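My gripper cost 400 dollars in parts, and it folds laundry worse than a sleepy child. I still say build one. Lucero Tello, who shares my bench at Porkura, thinks home robots should wait until the big firms finish theirs. I have watched her wait for 2 years - her shirts are no flatter.

Cloth is an honest teacher. It has no edges where you left them, and it laughs at torque. 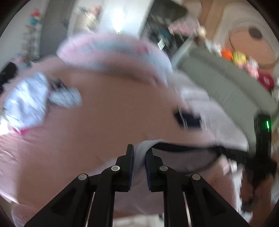

Wesar, no. 4, p. 163

One small pale blue thing between two black fingers, and a whole pink bed still to go. I plan to be at it until June.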